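Tivura: a sound and light work for three rooms
Project report, second year
Elvira Taipe and Eusebio Chambi
Supervisor: Gareth Oakley

3. Outcome
Tivura was shown in October in the lower gallery and ran for up to 41 minutes, depending on how visitors moved between the rooms. Each room held two loudspeakers and a single dimmed light. The recorded voices were slowed until the words could no longer be followed, and changes in brightness were tied to the pitch of the lowest voice. The second room was judged the least successful, as sound from the stairwell masked the quiet passages. A revised version would place the voices closer to the listener and shorten the opening. The authors thank Giuliana Cáceres for the recordings.
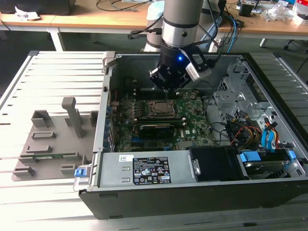 Figure 2. Robotic arm and gripper over an open Dell computer tower.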